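Bovport House – guest rooms meeting, February
Present: C. Montoya (chair), S. Ikonen (minutes), Benítez, Tivard

1. Last minutes. Agreed, although Benítez still doubts the new towel rails were ever "urgent".

2. Hair dryers. Montoya wants every bathroom to have a dryer in its own drawstring pouch, with the cord wound up, left on the counter to the right of the sink. Tivard asked what was wrong with the hook on the wardrobe door. Montoya said guests don't look there. Tivard said they don't read pouches either, and asked to see some evidence.

Ikonen pointed out that winding the cord takes time, and that it will be in a tangle again by the first morning. The supplier's leaflet allows 60 seconds a room for this. The meeting did not believe the leaflet. 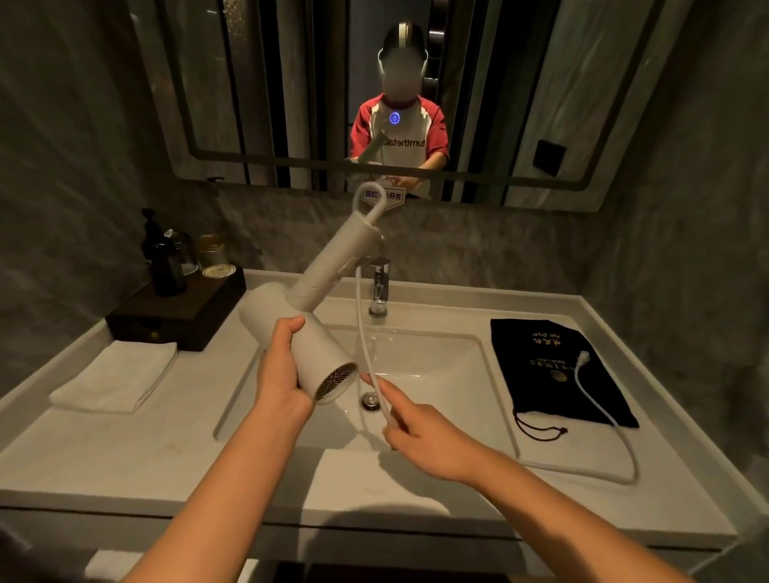

Benítez was also unhappy about keeping anything electrical that close to a basin, pouch or no pouch. Montoya will ask the electrician, who was last asked in the autumn and has yet to answer. Until then, a trial in 3 rooms on the first floor only. Room 7 is left out – the counter is too narrow.

3. Pouches. Brevport have quoted for a full set. Tivard thinks the price is steep for a bag with a string in it. No order until the trial is over.

4. Any other business. The mirror lights again. Carried over.

Next meeting Thursday, 3 p.m., if the heating is on.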